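Ponbridge Repair and Reuse Program
Interim progress report to the Brarberg Fund
Prepared by Tuấn Đồng, program coordinator
Date: 08/04/2024

Period covered

This report covers the second half of the grant period. The first report dealt with the lease and the fit-out, so those are left out here except where money is still owed.

Returnable cup trial

The trial started with two cafes on Kasoton Street and grew to six. Customers pay a deposit on a hard cup and get it back at any of the six counters. We bought 800 cups out of the equipment line. The first batch had lids that popped off when the cup was squeezed, and the supplier replaced all of those lids at no charge. The delay cost us most of a month, and two cafes held off joining until the new lids came in.

Return rates differ a lot from one cafe to the next. The places where people sit down get nearly everything back. The one next to the train station does poorly, and we think this is because commuters carry the cup to work and leave it there. We have asked the station manager for space on the platform for a return bin. The request is with the rail company and we do not have an answer yet.

Most takeaway drinks in town are still sold in single-use paper cups with plastic lids. The county recycling plant does not take them, and the sorting staff pull them off the line by hand. We had planned to print a sheet for households on what goes where, but the county is changing its own rules in November and we are holding the sheet until those are final.

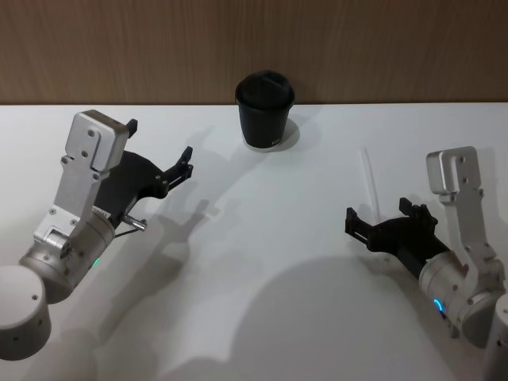 Nic Aodha wrote to us after the spring open evening to say that the deposit is too low to matter to anyone buying coffee every day, and that we should double it before adding more cafes. We took this to the cafe owners. Four were against it, mainly over the extra change they would need in the till. We have left the deposit alone for now and will raise it again once the station bin is settled.

Washing

Cups are washed at the school kitchen on weekday afternoons. The arrangement works but it stops during school breaks, and in the last break we paid a commercial laundry with a dishwashing line to cover us. That was not in the budget. It came to $2000, taken from the contingency line, and an amended budget table is attached. We are looking at buying a used pass-through washer for our own back room. The plumbing is in place. The electrical supply may not be, and an electrician is due to check it.

Repair bench

The repair bench is open on Saturdays. Lamps, toasters and vacuum cleaners make up most of what comes in. Sewing machines are the slowest jobs and we now ask people to book those ahead. We have stopped taking microwaves on the advice of our insurer.

Staffing

The part-time delivery driver left in the winter and the post was empty for six weeks. The other staff covered the rounds — late on some days, which two of the cafes complained about. The new driver is in place and the rounds are back on schedule.

Next steps

Settle the station bin one way or the other. Get the electrical report and bring a quote for the washer to the fund before we commit any money. Print the household sheet after the county publishes its rules. We would also like to move what is left in the travel line to washing, and ask for your written approval to do so.

Receipts for the period are in the second attachment. The lease deposit is still shown as outstanding because the landlord's invoice had the wrong name on it and has been sent back.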